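Why I stopped reading the translated menu

When I moved to this country I had a good certificate and very bad ears. My certificate said that I could discuss politics and the environment. In the bakery on my street I could not understand the question "For here or to go?" because the woman said it as one short word. I smiled and said yes. She asked again, and I said yes again.

I want to write about translation on the telephone, and why I believe that we who live in a foreign language should use it less than we do. I know this is not a popular opinion in our club. Many members use Lui every day, and when I said at the February meeting that I had removed it from my phone, the discussion became quite warm. So I will try to explain myself slowly, on paper, where I have time to look for my words.

First I must be fair. When you are at the hospital with a sick child, you should use every tool that exists. The same is true for a rental contract, a letter from the tax office, or the instructions on a medicine. In these situations a mistake costs too much. I am speaking about the other hours of the day, when the mistake costs only a red face.

My example is the restaurant Skevar, where I have eaten lunch for almost all my time in this town. The menu is long and written by hand on a board. In the first months I held my phone up to the board and read it in my own language. I ordered, I ate, I paid. After half a year I knew the taste of many dishes and the name of none. One day my battery was empty, and I stood in front of that board like a person who had arrived that morning. I pointed at a line in the middle. I received a soup with barley, which I do not like, and I have remembered the word barley since that lunch without any effort.

I think this is how words come in. They need a small trouble. A word that I find in a list stays with me until the evening, and a word that embarrassed me in front of other people stays for good. I still remember the face of the man in the hardware store when I asked for a "female nail." I wanted the plastic piece that goes in the wall before the screw. He brought me to the right shelf, he said "anchor," and I said "anchor" after him two times, and he nodded very seriously.

With the phone between us this would not happen. He would read my screen, I would take my anchor, and we would both forget it. I would also not know that he is a patient man. He greets me now when I come in.

There is an argument against me, and I take it seriously. A friend from the Comell neighborhood works two jobs and says that learning by mistakes is for people who have free time. When she comes to the post office she has 12 minutes before her bus. She does not want a small trouble, she wants a stamp. I have no good answer for her. I can only say that a language also takes your time later if you do not pay it now. She has lived here longer than I have, and she still asks her son to call the school.

Another argument is that the machines will soon be perfect. Maybe. But even a perfect translation arrives a moment after the joke, when the others at the table have already laughed. I have sat at such tables. You laugh alone, a little late, and everybody is kind about it.

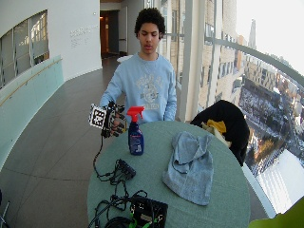

What do I propose, then? Nothing very strict. I do not ask anyone to delete anything. I propose to choose one place in the week where the phone stays in the pocket. It can be the bakery or the library, or the laundry room in your building. Choose a place where people are not in a hurry and where you will return, because the second visit is the important one. On the second visit you can repair what you said on the first.

I also keep a notebook, a thin one, where I write only words that I met in this way. A teacher once told our class that a person needs 1000 words for daily life. My notebook has nearly 300, so by her calculation I am not yet living. But I can open it on any page and tell you where I was standing when I learned each one, and what the weather was, and often what I bought by mistake.

The last word in it is "lukewarm." I got it from a waitress at Skevar, who was apologizing to me about the coffee. I asked her to spell it, and she wrote it on the back of my bill.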